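4.2 What stays on the table

Let me start with drinks, as they took over the study pretty much from the first morning. I had gone into the Kavwood building expecting to write mostly about paper: printouts, sticky notes, the notebook somebody parks on a table to hold a seat. There was paper, sure, but the thing I kept writing down in my log was cups. Cups with an inch of coffee in them, cups with a teabag dried to the side, bottles with the cap screwed back on and a third of the drink still inside. Across 20 working days and 16 shared tables I logged 684 objects left behind at the evening round, and drink containers were the biggest group by a long way.

I should say again what I mean by "left behind" (the full coding rules are in Section 3). An object counted if it was on a shared table at the evening round and no person was sitting at that table or standing next to it. I didn't try to find the owner. I also didn't move anything, which was harder than it sounds! By the second week I badly wanted to carry a few of those mugs to the sink myself.

The first pattern I want to talk about is the difference between open and closed containers. A cup without a lid seems to read as finished to everyone except the person who was drinking from it. People at Kavwood would pick one up, look into it, and take it to the kitchen without asking. A bottle with its cap on got treated very differently. It looked like it belonged to someone who was coming back, so it got pushed to one side, sometimes for days. One of my favorite entries in the whole log is a capped bottle on a table by the windows that moved a little farther along the tabletop every day and never once left it.

Figure 2 has both kinds next to each other, a clear plastic cup with a small amount of dark brown liquid in it and a bottle with a red label and a white cap, partly filled. I coded the cup as "open, near empty" and the bottle as "closed, part full," and those two codes behaved so differently in the analysis that I ended up splitting what had been a single drinks category. If I ran the study again I'd have them apart from day one. 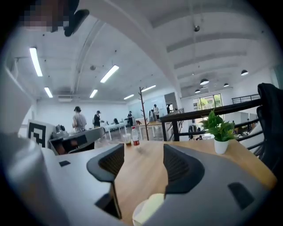 The second pattern has to do with where on a table things end up. I had assumed people would leave their stuff near the edge, close to where they'd been sitting, and a lot of the time they did. But things also drifted toward other things. One cup tended to bring a second cup. A table that had been clear at lunch could stay clear all afternoon, and then a single mug would show up and by the evening round it had company. I'm calling this clustering in the tables below, though I'm a bit wary of the word (it makes it sound more deliberate than I think it is). When I asked people about it in the hallway chats, the usual answer was some version of "well, there was already one there."

Plants were the exception, and they surprised me. I'd put them down as furniture in my first draft of the codes and nearly left them out. Small ones in plain pots, like the white cylinder toward the right end of the table in Figure 2, are easy to stop seeing after a while. But people did react to them. Drinks and wrappers got set down well away from the plant, and the end of the table with the plant on it was more likely to be clear in the evening. Two people told me they felt bad putting trash next to something alive, and I have to admit I feel the same way about the basil on my own desk.

I want to be careful here. The plants weren't handed out at random, and the tables that had one may simply have been the tables people already liked and looked after. I can't pull those apart with the data I have. The Busus office in Gravbridge, where I did the pilot, had no plants on its shared tables at all, so it doesn't help with this question either.

The third pattern is about lighting and time of day, and it's the one I'm least sure of. Kavwood is one of those big open floors with a high ceiling and fluorescent fixtures all over it, and the light on the tabletops hardly changes between early afternoon and evening. Several people said they lost track of how late it was and then left in a rush. That would fit with how many of the drinks I logged were unfinished. It would also fit with bad coffee, which came up in the hallway chats too!

Weekly cleaning at Kavwood was handled by an outside firm, Lis, and its crew had instructions to leave personal items where they were. So the whole question of what counts as personal got passed along to them every July evening I was there, and as far as I could see they settled it the same way the office workers did. Open cups went. Capped bottles stayed, and the tabletop got wiped in a neat circle around them. I come back to those circles in Section 4.3, where I look at how the wiping lined up with the seats people picked the next morning.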